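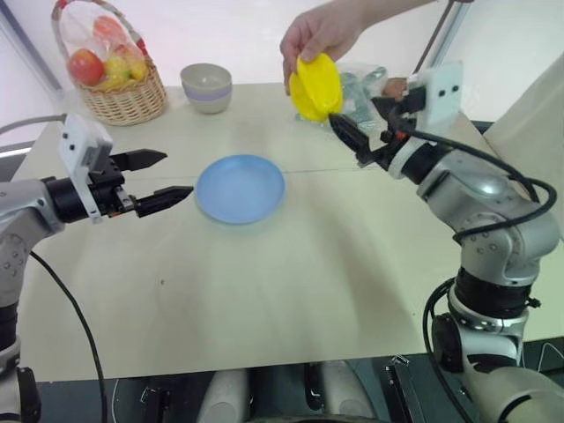

I have been trying to own fewer plates. Started in June with 38 of them, for a household of two and a lodger who eats over the sink. The new rule is that anything staying has to justify its cupboard space. The pale blue one got through on the first round, being round, shallow and not inherited from anybody's aunt.

Ivone Figueiredo
August 12, 2021

The aunt's plates, for the record, are a 26-piece set with a gravy boat. I have made gravy twice in my life and regretted it both times.

Ultan Ní Bhriain has replied to ask what's wrong with eating off the chopping board. Ultan is 4 years into a kitchen renovation and shouldn't be encouraged.

Then there's the plastic question. I'd sworn off it, too picnic, and then I remembered who drops things in this house (me).
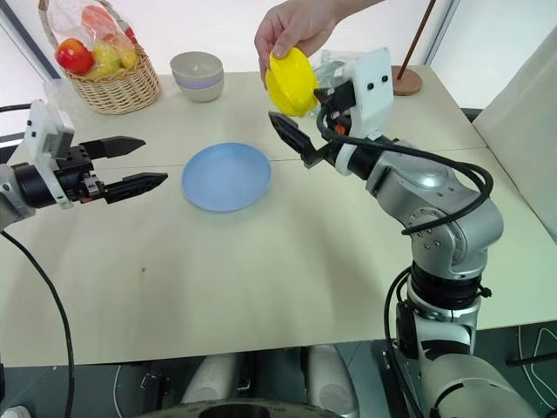 So yellow is back under consideration. Toast looks fine on yellow. Beetroot looks like an incident.

Fruit has been told it can stay in the wicker basket and is not to expect a plate of its own. Apples, pears, no exceptions.

Boris Krajčí wants the gravy boat. Boris, it's yours, bring a box. Bring a big box.

Search posts Go

More from Ivone Figueiredo
Mugs: a reckoning
Why I own three colanders
The Miranda teapot, again
Lids without tubs, tubs without lids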